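Lecture 9. Grip loss during extraction from mixed containers
Course notes, Robot Manipulation in Homes. Dec 10, 2024
Notes: Deividas Strazds. Corrections to Constanza Alarcón.

Last week covered gripping single rigid objects on a flat surface. Today's subject is a fault found in the Hodside trials, in which a policy learned from hand-held gripper recordings was asked to take one named item out of a full container and set it beside the container. Read the Grīnberga lab sheet before the practical.

1. The fault

The trial set had 400 extractions. In 80 of them the jaws closed, the controller reported a good grip, and the item left the jaws before it reached the place position. In the log this shows up as a normal run with a normal end state. The arm travels to the place position, opens, and reports success with nothing between the pads.

The error was found late. The success flag was computed from jaw width at the moment of closing, and was never checked again during the lift. Sixteen runs marked as successful were used as reference runs for the next round of training before anyone compared them with the video.

2. Causes

Three separate causes were identified. Keep them apart in your reports.

a) Double grip. The pads close on the target and on part of a neighbor. Jaw width is larger than expected but inside the tolerance. During the lift the neighbor is held back by the pile and pulls the target out of line.

b) Soft closing. Fabric and tissue compress under the pads. The width keeps falling after the controller has stopped reading it, and pad force falls with it.

c) Rim contact. One finger touches the container wall before the other reaches the target. The controller reads the contact force as grip force. With a light container the wall may also move - the whole container is then dragged or tipped.

Cause (c) is the safety matter. A tipped container on a table edge is a falling object, and the arm will go on with its planned path while it falls. The Erkex controller used at Hodside had a force limit, but it was set for collisions of the arm, well above the force needed to drag a small tin. 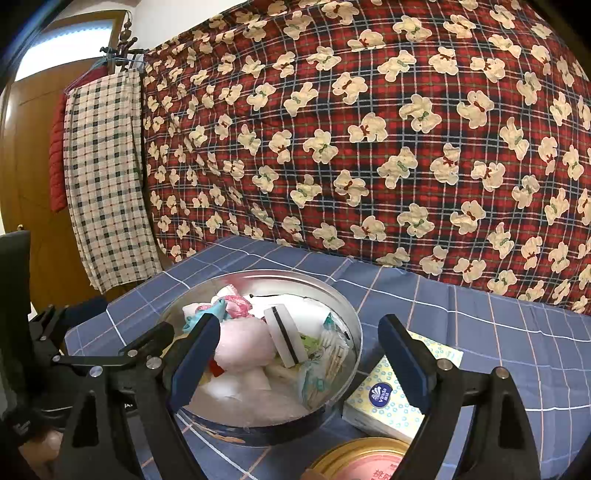 3. Changes made

The grip check now runs at three points: at closing, after a short lift, and just before release. Jaw width must stay within a fixed band between the first and second check. If it does not, the arm lowers, opens and retreats straight up.

A lateral force limit applies whenever the finger tips are below the rim height. This limit is separate from the collision limit and must not be raised to make a task pass.

Reference runs are accepted only after video review. Run 161 is kept in the course folder as an uncorrected case of (a) followed by (c). Plot width and lateral force on the same time axis, and mark the point at which the run should have been stopped.

4. For the practical

Work in pairs, one at the stop button. Use the Grarolura tray and keep it away from the table edge. Record the container position before and after every attempt, including failed ones. Reports without the raw width log will be returned unmarked.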